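티켓: 뉴스레터 인터뷰 발송 후 PR 문의가 CRM에 안 들어옴
접수자: Austra Hunt (Purnwood, 홍보 담당)
제품: Hostetti 문의 폼 + Canpolat CRM 연동
우선순위: 높음
상태: 해결됨

[최초 접수]
안녕하세요! 저희 Purnwood는 직원 수가 적은 홍보 대행사이고, 작은 가게나 공방 사장님들 이야기를 인터뷰로 엮어서 뉴스레터로 내보내고 있어요. 이번 호 주인공이 주방용품 업체 Brodix의 대표님인데 반응이 정말 폭발적이었어요. 답장도 계속 오고, 기사 아래 상담 신청 폼으로 들어온 문의가 60건이나 됩니다. 이 일 시작하고 이런 건 처음이라 다들 신났어요!

문제는 CRM 쪽이에요. Hostetti 관리 화면에는 60건이 다 보이는데 Canpolat에는 한 건도 안 생겼습니다. 3월에 나간 호에서는 아무 문제가 없었고, 그 뒤로 연동 설정은 건드린 기억이 없어요. 바뀐 거라면 폼에 "업종" 항목을 새로 넣은 것 정도?

문제가 난 기사 페이지를 본문만 복사해서 붙입니다.

작은 회사가 언론에 처음 연락할 때 무엇부터 준비해야 할까요. Brodix 대표는 보도자료보다 고객 이야기를 먼저 모았다고 합니다.
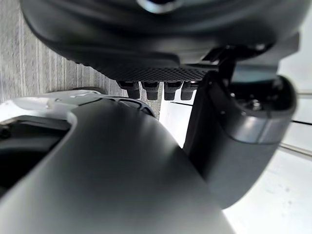

기자에게 보내는 첫 메일은 짧을수록 좋았답니다. 제품 사양은 링크로 빼고, 누가 왜 이 물건을 찾는지 딱 두 문장으로 썼다고 해요. 답이 없으면 일주일 뒤에 한 번만 더 보냈고요. 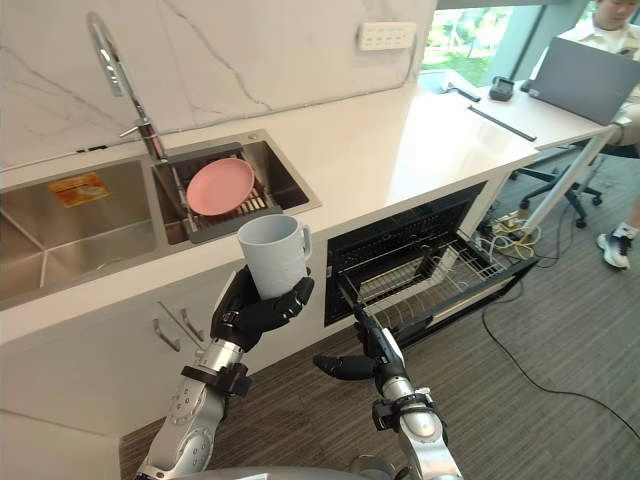 예산 이야기도 빠질 수 없지요. 광고비를 늘리는 대신 동네 행사 두 곳에 나가서 손님들과 직접 이야기를 나눴고, 거기서 들은 말이 그대로 홍보 문구가 되었습니다. "손님 말투를 고치지 말라"는 조언이 특히 기억에 남습니다.
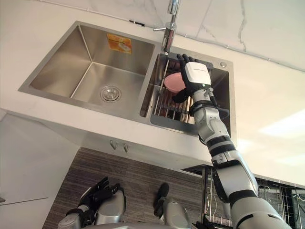
스테인리스 싱크볼과 분홍색 그릇

복사한 건 여기까지고, 바로 아래에 상담 신청 폼이 붙어 있어요.

[지원팀 1차 답변]
상세한 내용 감사합니다. 기사 잘 읽었습니다. 손님 말투 이야기는 저희 팀에서도 써먹어야겠어요!
전송 기록을 보니 폼에서 CRM으로 보내는 요청은 정상적으로 나가고 있고, Canpolat에서 거절 응답이 돌아옵니다. 오류 내용은 "필수 필드 값 없음"입니다. 아래를 확인해 주세요.
1. Canpolat 설정 > 리드 > 필드에서 "업종"이 필수로 되어 있는지
2. Hostetti 연동 탭의 필드 매핑에 "업종"이 연결되어 있는지
3. 폼 쪽 "업종" 항목이 선택 입력인지 필수 입력인지

[접수자 회신]
와, 바로 찾았어요! 1번은 필수로 되어 있고 2번은 비어 있네요. 매핑을 안 해 둔 거였어요. 3번은 선택 입력입니다.
매핑을 연결하고 테스트로 2건 넣어 봤는데, 업종을 고른 건은 바로 들어가고 비워 둔 건은 여전히 거절됩니다. 폼은 가능하면 선택 입력으로 두고 싶어요. 업종 고르다가 창 닫는 분이 계실까 봐서요. 상담 신청은 한 분 한 분이 정말 소중하거든요.

[지원팀 2차 답변]
그러시면 매핑 화면의 "기본값"에 "미분류"를 넣어 주세요. Canpolat의 업종 목록에도 "미분류"가 똑같은 표기로 있어야 합니다. 띄어쓰기가 하나라도 다르면 거절됩니다.
저장한 다음 전송 기록에서 상태를 "거절됨"으로 거르고, 전체 선택 후 "다시 보내기"를 누르시면 밀린 문의도 한꺼번에 넘어갑니다. 테스트 건은 먼저 지우시는 편이 깔끔합니다.

[접수자 회신]
됐습니다!! 60건 전부 Canpolat에 들어왔고 담당자 배정 알림까지 제대로 왔어요. 접수 시각도 다시 보낸 시각이 아니라 원래 신청 시각으로 남아 있어서 먼저 신청하신 분부터 차례대로 전화드릴 수 있겠어요. 이 기능 너무 좋네요.
하나만 더 여쭤볼게요. 다음 호는 인터뷰를 2부로 나눠서 내려고 하는데, 같은 폼을 두 기사에 넣어도 어느 기사에서 온 문의인지 구분이 될까요? 1부에서 문의가 많을지 2부에서 많을지 다들 궁금해해요.

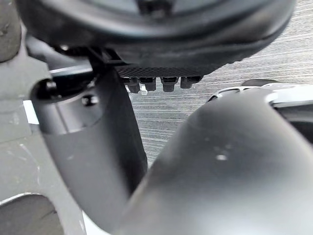

Hostetti 지원팀: 네, 구분됩니다. 폼을 복제하지 마시고 연동 탭에서 "유입 페이지"를 숨김 필드로 추가해 주세요. Canpolat에는 같은 이름의 텍스트 필드를 하나 만들어 매핑하시면 되고, 이 필드는 필수로 지정하지 않으시는 걸 권합니다. 뉴스레터 링크에 추적 코드를 붙이실 경우 주소가 길어지니 글자 수 제한도 넉넉하게 잡아 주세요.

[접수자 회신]
방금 추가했고 테스트도 통과했어요. 1부랑 2부가 따로 찍혀 나옵니다! 다음 호 준비하면서 폼 항목을 또 바꾸게 되면 그때는 매핑부터 볼게요. 티켓 닫으셔도 됩니다. 정말 감사해요!

[처리 기록]
원인: CRM 필수 필드 "업종" 매핑 누락
조치: 매핑 연결, 기본값 "미분류" 지정, 거절 건 재전송, "유입 페이지" 숨김 필드 추가
종료일: 2018년 4월 24일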